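Betten machen, petrolfarben: kleine Galerie aus dem Gästezimmer

Samstag, 7. Dezember

So, das Gästezimmer ist dran! Ihr habt ja in den letzten Wochen schon die Küche und den Flur ertragen müssen, und wer bis hierhin mitgelesen hat, weiß, dass ich mir das Bett für den Schluss aufgehoben habe. Erstens mag ich Betten beziehen (ja, wirklich, ich gehöre zu diesen Leuten), und zweitens hing alles an der Farbe. Ich wollte unbedingt etwas in Richtung Petrol oder Türkis, nachdem das Zimmer jahrelang beige in beige vor sich hin gedämmert hat.

Im Juni hatte ich schon mal einen Anlauf genommen und bei Previco eine Garnitur bestellt, die auf dem Bildschirm wunderbar tief und grünlich aussah und dann als eine Art Schwimmbadblau aus dem Karton kam. Ging sofort zurück. Danach habe ich ewig zwischen zwei Tönen geschwankt, die im Katalog von Butum nebeneinander abgebildet waren und sich für meine Augen überhaupt nicht unterschieden, für die meiner Familie aber offenbar gewaltig. Genommen habe ich am Ende den linken, und ich bereue nichts.

Gewaschen wurde natürlich vorher. Ich wasche alles Neue einmal durch, bevor es aufs Bett kommt, Weiß und Farbe streng getrennt, und zwar seit dem Unglück mit den Geschirrtüchern, von dem ich hier schon mal erzählt habe. Bügeln tue ich dagegen nicht! Glattziehen, ordentlich über die Kante legen, fertig. Ein paar Knitter darf so ein Gästebett ruhig haben, die schläft der Besuch sowieso rein.

Jetzt aber zu den Bildern. Viele sind es diesmal nicht.

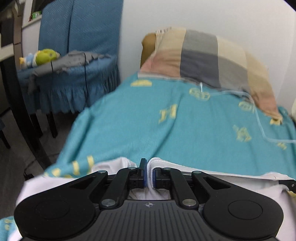
Petrol oben, Weiß darunter, und dazwischen der lange weiße Saum. Am gerippten Rand hat sich der Stoff zur Schlaufe gelegt.

Diese helle Unterseite war für mich der eigentliche Kaufgrund. Wenn man die Decke am Kopfende einmal umschlägt, hat man gleich einen hellen Streifen quer übers Bett, ganz ohne extra Überwurf oder Deko (von Zierkissen, die man abends auf den Boden wirft, bin ich schon lange geheilt). Vor der weißen Wand kommt das Petrol außerdem viel besser raus, als ich gedacht hatte. Eigentlich sollte dort noch ein warmer Sandton hin, der Eimer von Aguiar steht sogar schon im Keller, aber inzwischen bin ich mir gar nicht mehr sicher, ob ich ihn überhaupt aufmache. Weiß ist doch auch schön! Und ich müsste nicht alles abkleben.

Weil bestimmt wieder gefragt wird, wie ich den Umschlag mache: Ich fange immer in der Mitte an und arbeite mich zu den Seiten vor. Früher habe ich an einer Ecke angefangen und mich gewundert, warum es drüben schief ankommt. Den Rand nehme ich zwischen die Finger, hebe ihn ein Stückchen an, lege ihn um und streiche erst danach mit der flachen Hand drüber. Wer zu früh streicht, schiebt sich die Falten nur vor sich her und hat am Ende alles in einer Ecke sitzen. Zu zweit geht es natürlich doppelt so schnell, vorausgesetzt, beide ziehen nicht gleichzeitig in verschiedene Richtungen (bei uns ein wiederkehrendes Thema).

Beim weißen Laken bin ich pingeliger. Das liegt bei mir gefaltet an der Bettkante und soll dort eine halbwegs gerade Linie machen, sonst sieht das ganze Bett aus, als wäre schon jemand drin gewesen. Bis es so weit ist, knautscht es sich erst mal irgendwo zusammen, das gehört dazu.
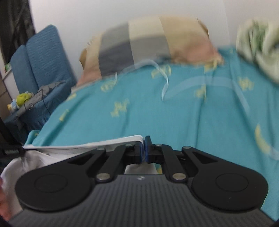 Die Kante vom weißen Laken vor dem petrolfarbenen Bezug: oben schon ein glattes Band, links unten noch ein schöner Knäuel.

Den Kontrast mag ich unheimlich gern! Weiß auf Petrol hat so etwas Frisches, ein bisschen Ferienpension am Meer, und das mitten im Dezember, wo es draußen um halb fünf stockdunkel ist. Ganz in Petrol wäre mir das Bett vermutlich zu schwer geworden.

Noch kurz zur Aufbewahrung, weil das in den Kommentaren zum Flur mehrmals kam. Die Wechselgarnitur liegt bei mir in der Kommode, und zwar komplett im eigenen Kissenbezug verstaut, sodass ich nur ein Päckchen herausziehen muss, wenn sich jemand kurzfristig ankündigt. Die dicken Winterdecken sind in einer Tasche von Pandedix untergebracht, oben auf dem Schrank. Schön ist die nicht, aber sie geht zu, und das kann ich von ihrer Vorgängerin nicht behaupten. Lavendelsäckchen lege ich keine mehr dazu, davon muss die halbe Verwandtschaft niesen.

Was im Zimmer noch fehlt, ist eine vernünftige Leselampe. Die alte Klemmlampe wackelt und summt, und ich möchte niemanden mehr zumuten, damit einzuschlafen. Wenn ihr einen Tipp für etwas Kleines mit warmem Licht habt, gerne her damit! Neue Vorhänge statt des dunkelgrauen kommen vielleicht auch noch, da schwanke ich zwischen Leinen und gar nichts.

Die nächste Galerie gibt es, sobald die Lampe hängt und ich mich wegen der Wandfarbe entschieden habe. Bis dahin wird hier probegeschlafen, und zwar von mir.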